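Suturing policy results: wrist cams vs. endoscope only (long, has pictures)
Forum: Learning for Manipulation > Medical and Surgical
Tags: imitation learning, suturing, negative results sort of

graspless
Original poster

I promised in the May thread that I'd write this up once we had something that wasn't embarrassing. We now have something that is only partly embarrassing, so.

Short version: same imitation policy, same demos, two camera setups. One gets the endoscope view only. The other gets the endoscope plus a small camera on each instrument. 639 demonstrations on synthetic pads, interrupted sutures, all teleoperated by people in our lab who are now extremely good at a thing none of them trained for. The project is called Vollura, because every project has to be called something and the good names were taken.

Demos are chopped into phases: needle pickup, handoff between instruments, drive, pull-through, wrap, cinch, cut. The policy predicts short chunks of relative motion in the camera's coordinates. Absolute poses were hopeless. The cable-driven joints lie about where they are, and they lie differently after lunch.

The handoff is where the wrist views earn their keep. From the endoscope, two sets of jaws and a needle become one shiny lump at exactly the moment you need them to be three things. From the wrist you still get the tip.
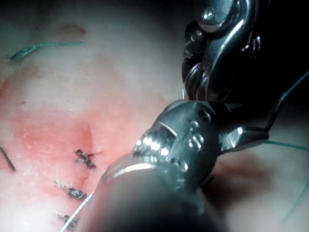 Needle tip between the two instruments, wrist view. Three dark knots at lower left.

With wrist views the handoff went from "start it and look away" to "start it and watch." I'm leaving the percentages out until the second pad batch is scored, and yes, I know how that sounds.

Where it stopped helping was the thread. The policy loves the needle. It has, as far as I can tell, no opinion whatsoever on thread. Once a pad has a few knots on it, there are tails pointing everywhere and the strand it's supposed to be wrapping looks a lot like the strands it should leave alone. Our failure log for the wrap phase is mostly the phrase "grabbed wrong string" in different people's handwriting.

We tried a thread segmentation head as an auxiliary loss. It helped on clean pads. On used pads it lit up every tail on the surface like a runway and the policy went off to visit all of them.
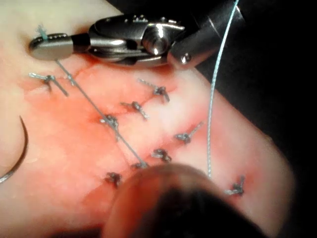 betancur_stan
Then stop training on used pads. You've built a distractor benchmark and you're grading a suturing policy on it. A surgeon doesn't work through nine other people's leftovers. Fresh pad, one incision, report that number, and put the clutter in an ablation where it belongs.

graspless
A surgeon works through their own leftovers, though. By the end of a closure every previous knot is sitting right there next to the one being tied. If the policy is only good at stitch one, I have a stitch-one policy, and I'd have to put that in the title.

Also pads cost money and our budget is a sad little document.

betancur_stan
Own leftovers in a row along one line, fine. That's structured clutter and it comes with the task. What you have is practice-pad clutter, and you can't tell me those are the same distribution.

graspless
I can't, no. Annoyingly fair. I'll split the eval into fresh and used and report both.

torque_it_out
Jumping in on the wrist cams. We did something similar on the Grallside rig (industrial cable routing, so nothing bleeds, even pretend) and the wrist views mostly helped for a boring reason: the tool is always in the same part of the picture. The network gets to quit learning where the hand is. Did you try just cropping the endoscope image around the projected tool tip? If that gets you most of the gain, the extra cameras are a very expensive crop.

graspless
We did. Kinematics are off by enough that the crop wanders, so we ran it with a learned tip tracker instead. It closed some of the gap on the drive and almost none on the handoff. My guess is occlusion. A crop of a blocked view is a nice tight close-up of the thing blocking your view.

For the wrap and cinch, the crop baseline and the wrist cams are close enough that I wouldn't bet lunch on either. The jaws are plainly visible both ways. What matters there is which strand is under tension, and a single image of a thread is pretty quiet on the subject of tension.

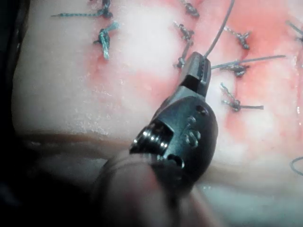
Jaws on the gray strand, with a second strand running right across one of the dark knots. Two teal ones at upper left.

We feed 2 past images per camera to give it a bit of motion. More history made it worse, in the usual way: the policy discovers that the best predictor of what the arm is about to do is what the arm was just doing, and settles into a life of gentle coasting.

kinda_compliant
This is the copycat problem and people keep rediscovering it like it's a new restaurant. Drop the history at random during training. Or mask out the instrument in the past images so all it can get from them is how the thread moved.

graspless
Random dropout: tried, small help. Masking the instrument in past images: not tried, and now I'm irritated that I didn't think of it. Going on the list.

betancur_stan
Does the color do anything? You've got teal and dark thread in there. If the policy is keying on color, it'll fall over the first time somebody opens a different packet.

graspless
We hoped it would key on color, to be blunt about our scientific standards. Training on mixed thread and testing on mixed thread, swapping the active strand's color didn't move the wrap results in any way I could separate from noise. Under the endoscope lighting the dark stuff goes silver wherever it catches a highlight anyway, and the teal goes a sort of gray in shadow. So "color" is doing less work than you'd expect from looking at the spool.

What did matter was slack. If the loose strand is lying flat on the pad in a long lazy curve, the pickup is decent. If the strand is standing off the surface, the depth guess goes bad and the jaws close politely on air. They close on air with great confidence. I've watched it do a complete wrap, cinch and cut of nothing, and if you ignored the absence of thread it was lovely technique.

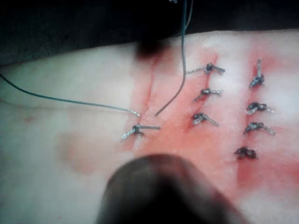
So the current plan is a retry step: after each jaw closure, a small classifier on the wrist image says "holding" or "not holding," and not holding sends it back to the pickup phase. It's cheap and slightly shameful. It also fixed more wrap failures in an afternoon than the segmentation head did in a month.

torque_it_out
Nothing shameful about it. The Vakik people ship a classifier like that in their bin picker and call it a "cognitive verification layer."

graspless
Renaming it immediately.

kinda_compliant
How are you scoring knots? "Tied" is doing a lot of lifting in these papers. I've seen "tied" that came undone when somebody set a coffee down near it.

graspless
2 raters, not shown which setup tied the knot, plus a pull test with a little spring gauge. Where the raters disagree, the gauge wins. The raters don't love this. They disagree mostly about tail length, which one of them regards as a moral issue.

betancur_stan
Pull test is good. I still want fresh-pad numbers before I believe the wrist cam claim for anything besides the handoff.

graspless
That's also roughly my own position at this point. Handoff: yes, I'd defend it. Drive: small gain, the crop gets part of it. Wrap and cinch: the cameras aren't the bottleneck, the thread is. If the fresh-pad split changes that I'll post it in here and you can be smug in public.

kinda_compliant
Releasing the demos?

graspless
Want to. The phase labels need another pass first. Right now "pull-through" ends wherever the labeler got bored, and at least one person has been tagging the cut as part of the cinch the entire time.

torque_it_out
If you put up the raw ones without labels I'll run our phase segmenter over them. It was trained on cables, so no promises, but it has never once been bored.

graspless
Deal. I'll message you when the upload's sorted.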